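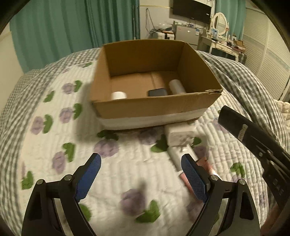 Tallden opens bedroom packing service for people moving out of one room

2024-12-20

Tallden, the home packing firm, is adding a service for people who are moving out of a single room. It is called Tallden One Room and is meant for lodgers, students, people in shared houses and families clearing a spare bedroom. Bookings are open now and the first visits will take place in February.

Until now the firm has only taken on whole houses and flats. Its smallest job covered a kitchen, a living room and at least one bedroom, and callers with less than that to pack were turned away. Tallden says it received 300 such calls over the past year. Most were from people who had a bed, a wardrobe and a desk to empty and did not own enough to fill a van.

What the service covers

A One Room visit includes flat-packed boxes, tape, paper and labels, and the time of two packers for up to half a day. The packers work from the bed outwards. The bed is normally the largest clear surface in the room, so boxes are opened on top of the bedding and filled there, and the floor is kept free for walking. Bedding is packed last.

Small items go in first. Rolls, chargers, wrapped parcels and other bits that tend to end up in a coat pocket on the day are put together in one open box, which stays open until the customer has checked it. Blankets are then folded and used to fill the gaps in the larger boxes. Customers can ask for them to go in separate bags if they prefer.

The service does not include furniture, plants, pets or food. Transport can be booked separately through Inard, which already carries goods for Tallden's house moves.

Trial visits

Tallden ran 55 trial visits before deciding to go ahead. They took place in lodgings and family homes in Doltum and the villages nearby. Two changes were made as a result. The firm had planned to use one large size of box, but packers found it hard to lift from a soft mattress, and a medium box is now the standard. Labels are also now put on the side of the box as well as on the lid, as the lids could not be read once boxes were stacked.

Customers in the trial were asked which items they had trouble finding after a move. Charging leads and plugs were named most often, followed by medicines and spare keys. The small items box was added to the service after those answers came in. 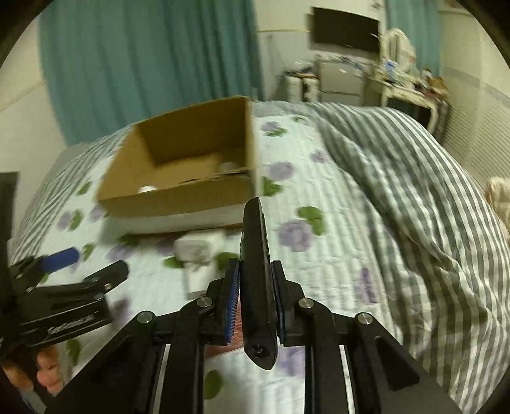

Boxes and materials

The boxes are plain brown corrugated cardboard and are supplied by Wubshet. Tallden has ordered 2,000 for the first months of the service. Customers may keep their boxes after the move or hand them back, flattened, at the Doltum depot. Boxes in good condition will be used again for storage jobs. Those that are worn at the edges will be sent for recycling.

People who would like to do their own packing can buy the materials without a visit. The set holds the same boxes, tape, paper and labels, together with a printed sheet setting out the order of work. It can be collected from the depot or delivered within Doltum.

Booking

Visits can be booked by telephone or at the depot counter. Some 100 places are available in February, with morning and afternoon starts. Customers will be asked for the size of the room, the floor it is on and whether there is a lift. A visit can be moved to another date free of charge up to two days beforehand.

About Tallden

Tallden packs and unpacks homes in and around Doltum. It also offers short-term storage and sells packing materials to the public.

Press enquiries: Tallden press desk, Doltum depot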